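Publikationen > Projekt Stusa > Volltext > Abschnitt 4

4 Vormachen per Fernsteuerung

Den Toilettendeckel wollte ich ja erst ganz weglassen (zu banal, dachte ich!), aber gerade da lernt man beim Teleoperieren am meisten. Wir haben im Badezimmer in Horkwood 1.381 Demonstrationen aufgezeichnet, jede von Hand gesteuert, beide Arme gleichzeitig.
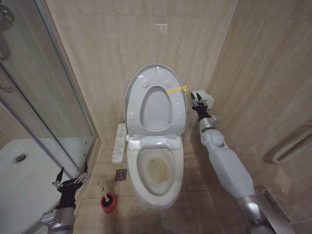
Abb. 4: Deckel und Brille hochgeklappt, gelbes Band an der Brille, linker Greifer offen.

Am Band lässt sich viel leichter ziehen als am glatten Rand - das merkt man schon nach ein paar Versuchen am Steuerpult. Schwierig bleibt die Tiefe. Ich habe anfangs ständig zu kurz gegriffen, und solche Fehlgriffe haben wir im Datensatz gelassen, samt Korrektur. Episoden mit geschlossenem Deckel als Ausgangslage führen wir getrennt.
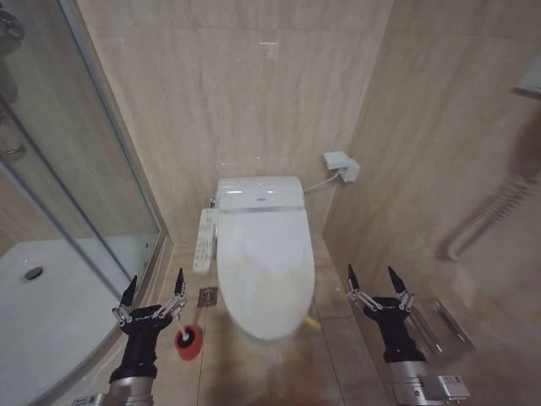
Wie lange muss man üben, bis die Demonstrationen brauchbar sind?
Bei mir waren es 12 Sitzungen, danach wurden die Bewegungen ruhig genug fürs Training.

Kommentare

rizzi_lab: Habt ihr Handführung direkt am Arm auch probiert? In der Enge stelle ich mir das furchtbar vor.

tiswood77: Schön, dass die Fehlgriffe drinbleiben! Gibt es die Daten irgendwo?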